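Contre la photo de groupe

J'ai été photographié en groupe 34 fois dans ma vie, si je m'en tiens aux tirages que ma mère a gardés et à ceux que je n'ai pas eu le courage de jeter. Sur ce total, j'ai les yeux ouverts dans une proportion décourageante. Le reste du temps, je dors debout, au deuxième rang, entre un collègue qui rit à une plaisanterie que je n'ai pas entendue et une dame dont le chapeau me mange l'oreille.

Je ne me plains pas de mon physique, affaire classée. Je m'interroge sur le genre. La photo de groupe est la seule forme de portrait dans laquelle personne ne se ressemble et que tout le monde accepte d'encadrer. On refuserait à un peintre le dixième de ce qu'on pardonne à un monsieur monté sur une chaise qui crie « les grands derrière ».

Il faut parler de ce cri. Depuis l'école primaire, il organise la société avec une brutalité que les sociologues mettent des chapitres entiers à décrire. Les grands derrière, les petits devant, les importants au milieu. Les timides se placent d'eux-mêmes aux extrémités, d'où le recadrage finira par les déloger. Mon cousin Étienne, un mètre quatre-vingt-seize, n'a jamais connu que les fonds : troncs d'arbres, tuyaux de descente, panneaux d'affichage. Il soutient qu'il pourrait reconnaître au toucher le crépi de tous les établissements qu'il a fréquentés.

Et puis il y a ceux qui s'accroupissent. Je les admire sans les comprendre. On leur demande de tenir deux minutes dans une position que le corps humain abandonne volontiers vers sept ans, le sourire fixe, une main posée sur le genou comme un footballeur d'avant-guerre. Ils ne se relèvent jamais tout à fait dignement. Aucune photographie ne montre le premier rang se relevant, et c'est une lacune de notre patrimoine.

J'ai travaillé 12 ans chez Jultemwood, maison qui vendait du mobilier de bureau à des gens qui en avaient déjà. Chaque mois de juillet, la direction nous réunissait sur le parking pour la photo annuelle. Le photographe changeait, le parking non. On nous distribuait un polo dont la couleur avait été votée, paraît-il, et dont la taille unique avantageait surtout le directeur commercial. La séance prenait la matinée. Il manquait toujours quelqu'un, on allait le chercher, et pendant qu'on allait le chercher un autre en profitait pour passer un coup de fil. J'ai calculé un jour, dans un moment de désœuvrement, que l'entreprise perdait à ce rite plus d'argent qu'elle n'en gagnait sur les fauteuils à accoudoirs réglables. Je l'ai dit à mon chef. L'année suivante, j'étais au bord.

Quand Jultemwood a été rachetée par Dotetti, on a refait une photo, la dernière, avec les deux équipes mêlées. L'idée était de montrer la fusion. Elle montrait très bien deux troupes qui se tournaient le dos de trois quarts. Six mois plus tard, la moitié des présents étaient partis, et la photo est restée dans le hall, où les nouveaux venus passaient devant en cherchant les toilettes. Une stagiaire m'a demandé un jour si c'était une association d'anciens combattants.

Voilà le point où je voulais en venir, avec les détours qu'autorise mon âge. La photo de groupe se périme plus vite que le yaourt. À peine développée, elle ment déjà sur l'effectif. Celle-ci a démissionné, ces deux-là se sont fâchés, celui du fond n'était venu que pour livrer un colis et on l'a prié de combler un trou. On la garde quand même. On la garde d'autant plus qu'elle ment, et je n'ai longtemps vu là qu'une paresse de la vue : ce qui est au mur depuis un certain temps devient du mur.

Les fabricants de téléphones ont cru arranger les choses. On prend désormais 29 vues là où l'on en prenait deux, on les envoie à tous, et chacun choisit celle où il est à son avantage sans accorder un regard aux autres. J'appartiens à un groupe de discussion créé pour le mariage d'une nièce, à Brornow, et qui a survécu au mariage d'assez loin. Les photos continuent d'y arriver par paquets. Personne ne les imprime. Elles ont perdu la solennité de l'ancienne séance, le photographe qui s'énerve, l'enfant qu'on menace à voix basse, et elles n'ont rien gagné en ressemblance. Je dors toujours debout, mais en rafale.

J'en étais là de mes certitudes quand j'ai rencontré Lungile Makhubela, qui a longtemps enseigné la géographie à Lagos et prenait sa retraite dans l'immeuble voisin du mien. Je lui ai exposé ma thèse, sur le palier, avec la vanité de l'homme qui pense avoir trouvé un sujet. Elle m'a laissé finir. Puis elle m'a demandé si je pouvais lui donner, de mémoire, les noms du deuxième rang de ma classe de troisième.

J'ai donné les noms. Tous, dans l'ordre, de gauche à droite, avec les surnoms et une dette de jeu. 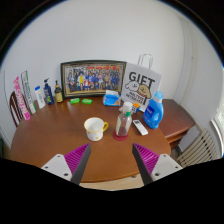 « Et sans la photo ? » a-t-elle dit. Sans la photo, j'en aurais retrouvé quatre. Je le sais parce que j'ai essayé ensuite avec ma classe de seconde, dont le tirage s'est perdu dans un déménagement, et qui se réduit aujourd'hui à un professeur de chimie, une fille nommée Sylvie et une odeur de craie. Le reste de ces gens, avec lesquels j'ai passé une année entière à raison de trente heures par semaine, s'est évaporé. Ils me le rendent bien, je suppose.

Lungile Makhubela tient que la photo de groupe n'a jamais été faite pour être regardée. C'est une liste d'appel, dit-elle, et l'on ne reproche pas à une liste d'appel d'être laide. Elle a raison, ce qui m'a contrarié pendant une bonne semaine. J'avais jugé un registre comme on juge un tableau. Je lui ai objecté, pour sauver quelque chose, que les registres ne vous obligent pas à sourire. Elle a répondu que les siens l'y auraient bien aidée, certains matins.

Je maintiens néanmoins une partie de mes griefs. Je maintiens qu'on devrait inscrire les noms au dos, lisiblement, le jour même, et que « l'équipe, avec Michel » ne constitue pas une légende. Je maintiens que le polo est une erreur. Je demande l'abolition du « ouistiti », qui étire la bouche de travers et que je n'ai jamais entendu prononcer avec conviction par un adulte. Quant à ceux qui font des cornes derrière la tête de leur voisin, ils ont en général plus de quarante ans et occupent des postes à responsabilité ; la loi devrait s'en saisir.

Pour le reste, j'ai cédé. Je suis allé rechercher la photo de la fusion, que Dotetti avait reléguée dans un local d'archives et dont personne ne voulait, ce qui a facilité la négociation. Le verre était fendu, je l'ai fait changer. L'encadreur m'a demandé si c'était ma famille. J'ai dit oui, pour abréger, et j'ai passé le trajet du retour à trouver que la réponse n'était pas si fausse – on y comptait des rancunes, deux divorces et un homme que tout le monde appelait tonton sans savoir pourquoi.

J'ai retrouvé presque tous les noms. Il m'en manque un, au troisième rang, un moustachu à l'air inquiet. J'ai écrit à trois anciens collègues pour leur poser la question. Les deux premiers n'ont pas répondu. La troisième m'assure que c'est moi.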